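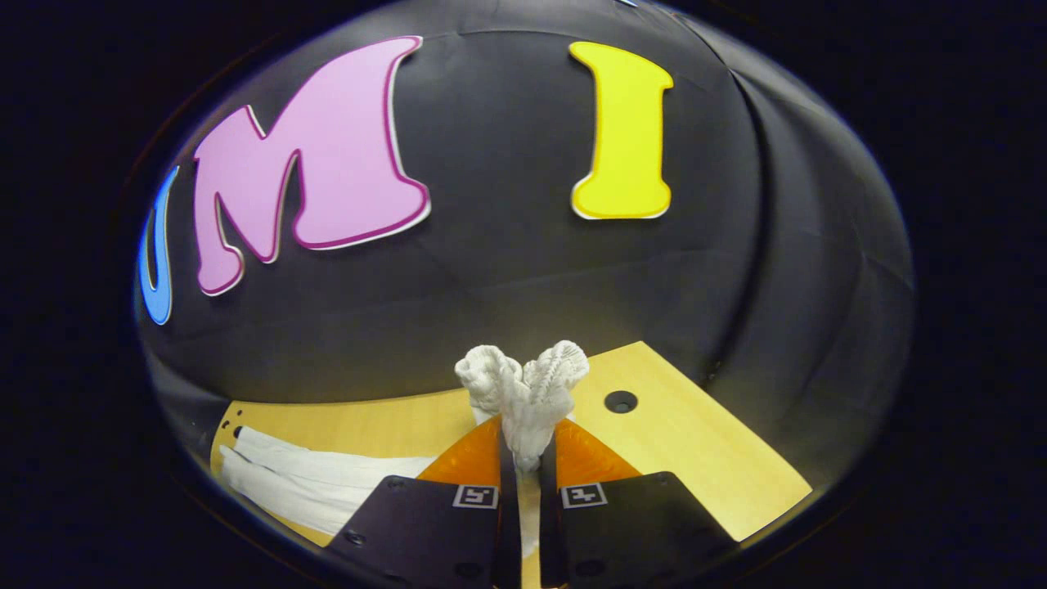

Blue U, pink M, yellow I, on the black cloth.

23rd May

Spent most of the day on the letters. I'd meant to do the accounts, but the letters for the Zanex table had to be settled before I could order anything else, so the accounts are still in the drawer.

I put the black cloth up first. It was folded in the cupboard all winter and it has creases across the middle that I can't get rid of. I ran the iron over the back of it on a low setting, which helped a bit near the top and did nothing lower down. It also makes a ridge on the right where it turns the corner. I pulled it tighter twice and then left it. From where people will stand I don't think they'll look at the cloth much.

The pink M is the best of the letters. It has the darker pink round it and then the white, and it shows up well against the black. The U is a strong blue and only has a thin white line, so it looks plainer next to it. I had wondered about swapping the M for a plain one to match, but I like it and I'm keeping it. The yellow I is the one I'm less sure about. It's narrow, and with the gap I left beside it it looks as if it belongs to a different word. I moved it closer after lunch, didn't like that either, and moved it back. Will look again in the morning when the light is better.

Nestor Barredo rang at 2 to ask whether we were having the long table or the short one. I said the short one. He wants the cups from Sarıgül down one side and the leaflets on the other, and I said that was fine so long as nothing tall goes in front of the letters. He asked what I meant by tall. I said the Cikico tins. He had been planning on the Cikico tins. We left it that he'd bring them and we would see.

Wiped the table down with a damp cloth and then a dry one. It's a pale wood and shows every smear of glue if you let it sit. I got a spot of it on the top last August and had to scrape it off with a bank card, so now I put newspaper down when I'm sticking anything and take it up again afterwards.

Walked to the shop for more sticky pads. They only had the small ones, so I bought 3 packets, and will need to use more of them on each letter. The woman on the till asked if I was hanging pictures and I said letters, and then had to explain about the stall, which took a while as there was a queue. Got bread and a cauliflower as well. Forgot the washing-up liquid.

The leaflets came from Drarketska in the afternoon post, a box of 1000, very heavy for its size. They've printed the phone number smaller than I asked but it can be read. I put the box under the stairs and kept a handful out for Nestor.

Cauliflower cheese for supper. Too much mustard in it. Stopped work at 6 and didn't go back in, though I did think of trying the yellow letter a little lower, nearer the level of the pink one. Must remember to measure it before I take it down, and to ring about the parking, and to get the washing-up liquid.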